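Renting a Hand by the Month: Clikport on Its Boreck Picking Kit

Clikport has sold conveyor parts and machine guarding to small plants for years. Since January it has also been renting out a picking kit called Boreck: an arm, a hand, the mounting plate, the software and a remote support line, all on one monthly invoice. We spoke with the company's product lead at its workshop, where a Boreck kit was set up at a belt. Our questions were mostly about what a shop with one or two lines would get for its money.

The first thing we asked was who the kit is meant for. "Molders, mostly," the product lead said. "People who run short batches of plastic parts and have a person standing at a belt moving them from one spot to another. They've looked at a full cell and the price scared them off. They've looked at doing nothing and they can't keep the shift filled."

Boreck rents for $2000 a month with a minimum term of 10 months. Delivery and the first setup are included. Training is included for two people, and a third costs extra. The customer supplies the belt, the power and a flat place to bolt the plate. 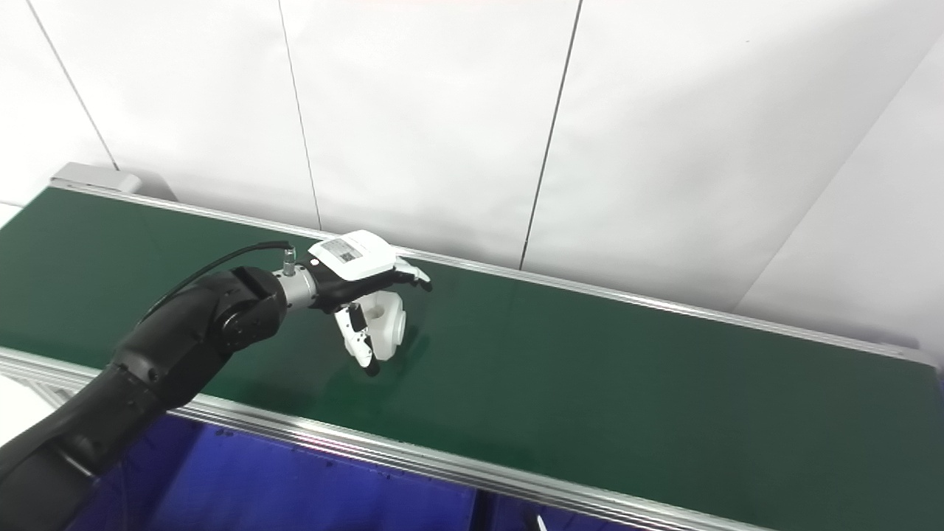
Grip was the part of the design that took the longest, according to the product lead. The early version used suction cups, and customers who make flat lids and trays liked them. Customers with rounder parts did not. "A cup wants a flat face. A lot of what people send us has no flat face, or it has a hole where you'd want the cup to go." Clikport moved to a hand with jointed fingers, made to its order by a supplier it calls Szabo. A rounded white part like the one held over the green belt is typical of what gets sent in for a trial, the product lead said, and the fingers curl under it so that the hold doesn't depend on one good surface. The hand bolts to the arm with a short metal flange, and a customer can swap it for a spare with a hex key.

We asked what goes wrong. The answer came quickly. "Lighting, first. Somebody opens a dock door in the afternoon and the sun comes across the belt. Second is shiny parts. Third is people changing the belt speed and not telling the software." The support line gets more calls about belt speed than about anything else. A fix is planned that reads the speed directly from the drive, but it is not shipping yet and the product lead would not give a month for it.

Speed is the other sore point. In Clikport's own trial with a rounded fitting, the kit averaged 298 picks an hour. A practiced worker will beat that easily. "We tell people that before they sign," the product lead said. "If you need a thousand an hour, don't rent this. If you need a few hundred and you need them at two in the morning, then we can talk."
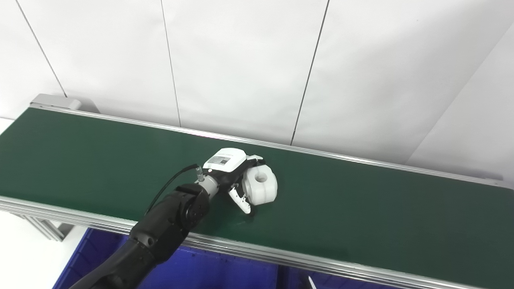 New parts are taught by demonstration. An operator guides the arm through the pick by hand, repeats it with the part turned different ways, and then lets the software try on its own. Clikport asks for 62 demonstrations before a part goes into regular use. We wondered why it was such an odd number. "That's where the curve went flat on the parts we tested. We could have rounded it up to make it look nicer."

The software is called Flaltanel and runs on a small computer under the belt or in a cabinet nearby. It keeps a log of every missed pick, and customers can download the log without asking. Video stays on the customer's machine unless they choose to send a clip to support. Two early customers asked for that in writing, and it is now in the standard contract.

On safety, the product lead was careful. The arm slows down and stops on contact, but Clikport still requires a risk assessment at each site and will not start the rental until it has a signed copy. Some sites end up with a fence. The fence is not part of the monthly price.

At the end of the term, the customer can send the kit back, keep renting or buy it with half of the rent counted toward the price. Wear on the fingertips is covered. Damage from a forklift is not, and the contract says so by name.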